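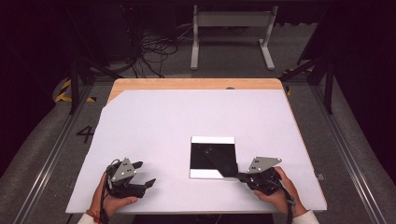

Home Resources Building Care Forms Contact

Spring Walk-Through Checklist, Farkholm Community Craft Hall
March 12, 2023
By Nosipho Baloyi

Hello again, everyone. It's time for the spring walk-through, and I've put my comments after each item the way I did in December, when several of you were kind enough to tell me you liked knowing what I was thinking as I went along. Khanyisile Hendricks came with me for the upstairs rooms and held the ladder for most of the rest. OK means leave it alone, FIX means it goes on the list, and WATCH means I'd like another pair of eyes on it before summer.

ENTRANCE AND HALLWAY

Front door opens fully and latches by itself: OK. It's a little slow in the last inch, but it gets there.

Doormat lies flat: FIX. The corner nearest the coat hooks has curled up again. I pressed it down under a stack of pattern books over lunch and it popped right back up, so I think we've had our money's worth out of this one and should buy a heavier mat.

Hallway clear from front door to back: FIX. Please, dear loom group, the boxes. I know they're only there "until the weekend," and I know the yarn room is full, but this is the way out for everyone in the back studio.

Exit sign lit, front and back: OK.

FIRE SAFETY

Extinguisher by kitchen, gauge in the green, pin in place: OK. Tag signed.

Extinguisher upstairs: WATCH. The gauge is in the green but very near the line. Engelbrecht are coming to service the kitchen one anyway, and I've asked them to look at both while they're in the building.

Smoke alarms sound when tested: OK, all of them, and my apologies to the watercolor class.

Kiln room door kept shut: OK. Nothing stored on or against the kiln, which made me very happy. The Bultoris vent fan runs, though it has picked up a rattle. WATCH.

WORKROOMS

Table legs tight, no wobble: FIX in the sewing room. The long table near the window rocks if you lean on it with your elbows, and everybody who sews leans on their elbows. I tightened what I could reach, but one bolt just spins.

Tabletops free of splinters: OK. Whoever sanded the edges over the winter did a lovely job.

Cords off the floor: FIX. Two irons are still being run from one extension cord across the walkway. There's a wall outlet behind the cabinet that works perfectly well, and I'd be glad to help shift the cabinet over.

Rotary cutters and craft knives closed and put away: WATCH. Better than December! I did find a cutter open under some felt, so do have a feel around (carefully) when you tidy up.

Lighting: OK except over the back sink, where a tube flickers. The replacement is in the supply closet, behind the Grostura paper towels.

KITCHEN AND RESTROOMS

Hot water at the tap: OK. I keep the thermometer in the drawer with the tea towels if anyone wants to check it later.

First aid kit: FIX. We're out of the small bandages and the burn gel has expired. I'll pick up a box of 100 bandages this week, and could people jot down on the card inside the lid when they take the last of something?

Floor around the sink: OK. Mop and sign both where they belong.

OUTSIDE

Steps and handrail: FIX. The rail is sound at the top and loose at the bottom post. Khanyisile gave it a good shake and we could both see the base move. Please use the ramp until it's been reset.

Gutters: not checked. It was raining and I'm not as fond of ladders as I used to be.

The paper copy is in the blue binder by the phone. If you fix something, put your initials next to it so I don't come hunting for it twice.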